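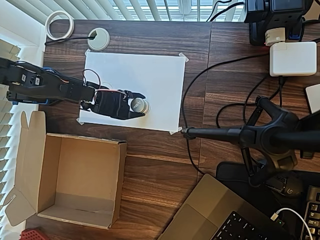 Figure 2. Work sheet taped at all four corners, with the open carton beside it.

2.1 Preparing the desk surface

Use this procedure to lay out a sorting place for small cylindrical parts on an ordinary office desk. The Okafor desk has a round cable grommet in the top; keep the work sheet clear of it.

You will need:
One sheet of plain white paper
One roll of tape
One cardboard carton with fold-out flaps

1. Wipe the desktop with a dry cloth. Do not use spray polish. Tape will not hold on a polished surface.

2. Run all loose cables through the grommet or to the back of the desk. Power strips go in a rear corner.

3. Lay the sheet flat, with its long sides square to the desk. Leave 20 cm between the sheet and the front edge.

4. Tape one corner, then the corner diagonally opposite. Smooth the sheet outward from the middle and tape the remaining two.

5. Fold the carton flaps outward and set the carton to the left of the desk area, next to the sheet. The carton must be empty at the start of each batch.

6. Stand the tape roll on its edge at the back of the desk — it is needed again when the sheet is changed.

NOTE: Translucent tape is preferred. Dark tape makes the edge of the sheet harder to judge.

NOTE: Work by a window is acceptable. Shadows on the paper do not matter if the part can still be seen clearly. Adjust the blinds if direct sun reaches the sheet.

CAUTION: Do not place parts on the tape. A cylinder resting on a taped corner can roll off the desk.

2.2 Changing the sheet

Replace the sheet after 17 batches, or sooner if it is torn or creased. Peel each piece of tape slowly toward the center of the paper. Remove residue before fitting a new sheet. Replacement sheets are listed under Grimar part number 1313.

Revised 01/10/2026, N. Hennessy, Dandcombe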